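Flat enough to work on

Work surfaces are usually bought on color and price. Flatness comes a distant third, and most product sheets leave it out.

A tabletop moves for ordinary reasons. Wood-based boards take up moisture from the air and give it back when the heating comes on in October. If the top face is sealed and the underside is bare, the two sides swell at different rates and the board cups. Radek Jelínek, a furniture tester in Toltness, sees the fault most often in tops finished on one side only.

His check needs a straightedge and a set of feeler gauges. The edge is laid along both diagonals, then across the middle, and the widest gap is noted each time. A gap of 3 mm on a long desk will pass unnoticed under a keyboard. Under a drawing board or a balance, it will not.

Support matters as much as material. A long top carried only at its ends sags under its own weight, and the sag grows sharply with span. Silvia Slanina, who specifies benches for the Veta workshops, asks for a center rail on every long top and leaves the fixing slots slightly oversized - the board can then move without pulling at its screws.

Finish is a separate question. Gloss shows every ripple under a ceiling lamp, while matte hides small errors and cuts glare. Slanina prefers matte white for close work, with one condition: the maker must state how the underside was sealed. Almost 7 in 10 of the quotes she receives do not say.
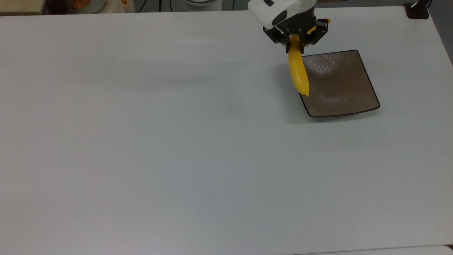 A white work surface with a matte finish.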